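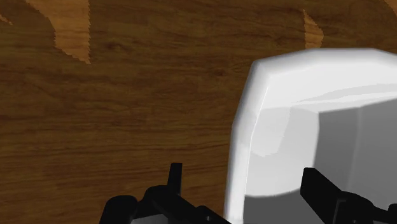

Gorkine reckons the 30 newton cap in the draft house rules is too cautious for tableware, and that the grip limit should sit with whoever writes the task. I don't agree. Once each task sets its own limit, there is no limit to check against.

Posted by tarewt, 17 August 2019

gorkine
It's a rim grasp on an empty bowl. The cap was written for lifting full crates. Put it per object class and leave the task people a margin.

dalyroad
Per object class is fine by me if the class list is locked before the run. Ours at Daly has 8 classes and we haven't changed it since January. Changes go through the log with a version number.

tarewt
That I could live with. What about simulated runs? The draft says the same rules apply in sim and on hardware.

halfmetre
They should. We had 529 sim runs at Galtier with the speed limit switched off, and none of them could be used to sign off the real cell. Redoing the lot took longer than doing it properly would have.
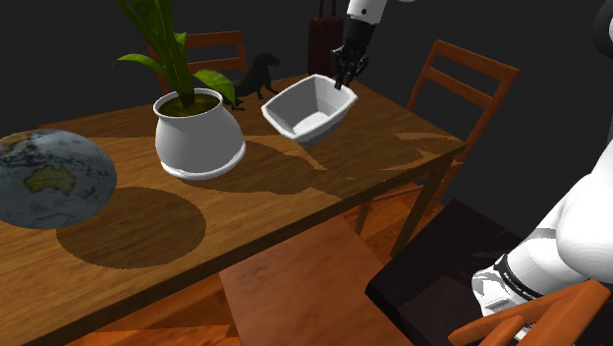 Does a tilted carry count as a drop for reporting? Only when the object leaves the fingers before the release command; a tilt goes in the notes column.

gorkine
I'd want an angle on that. "Tilt" in a notes column means something different to everyone filling it in.

dalyroad
Agree on the angle, but don't make it a fail. Plenty of rim grasps tilt under load and still place fine.

halfmetre
Disagree. If the bowl had soup in it you'd call it a fail. Test for the intended use and write that at the top of the sheet.

tarewt
I'll put both wordings in the next draft and people can mark it up. Grip cap goes to per class, list locked before the run. Sim stays under the same rules.

Reading time: 2 min

Related threads
Calis checklist for shared workspaces
Who signs off a change to the speed limit?
Labelling the emergency stop on mobile bases

Contact the moderators | Copyright 2019 | Back to top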